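**Cuaderno de taller – jueves, 11 de julio de 2024**

Sigo con la sala Taltdale. Pendiente desde abril: revisar la mesa blanca y las sillas antes de devolver el conjunto a Brola.

Mesa. Tablero blanco de canto grueso y redondeado, sin holgura apreciable al cargar las esquinas. El cajón corre bien los primeros centímetros y luego roza en el lado izquierdo. Lo abro y cierro 17 veces seguidas: el roce aparece siempre en el mismo punto, así que descarto suciedad suelta. Aplico parafina en los dos cantos inferiores y repito. Mejora, pero no desaparece. Habrá que rebajar el canto con lija fina – poco, porque el lateral de madera clara no tiene mucho espesor.

Silla. El travesaño superior es grueso y remata en un taco escuadrado; detrás van las lamas finas. Con el cajón abierto, la silla queda muy cerca de la mesa y estorba para trabajar. Dentro del cajón sigue la pieza redonda oscura, pendiente de guardar en su sitio.
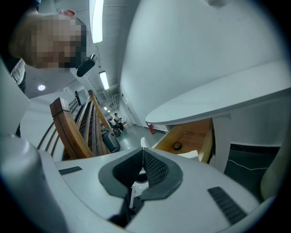

## Medidas y pendientes

- Anchura libre entre mesa y pared de enfrente: unos 2.414 mm. En el plano de Larnbridge figuran 2.000 mm. El plano está mal o es de otra sala; corregir antes de pedir nada.
- Encolar 2 lamas del respaldo que giran a mano. Cola blanca, sargento con taco de protección, 24 h sin carga.
- Cajón: desmontar, lijar canto izquierdo, volver a encerar. No tocar el fondo.
- Vaciar el cajón antes de desmontarlo.
- Preguntar a Tsang si conservan tiradores del mismo lote.

Barniz de la silla: sin decidir. El tono miel es difícil de igualar y la muestra del bote abierto sale demasiado roja. Probar otra en la cara inferior del asiento.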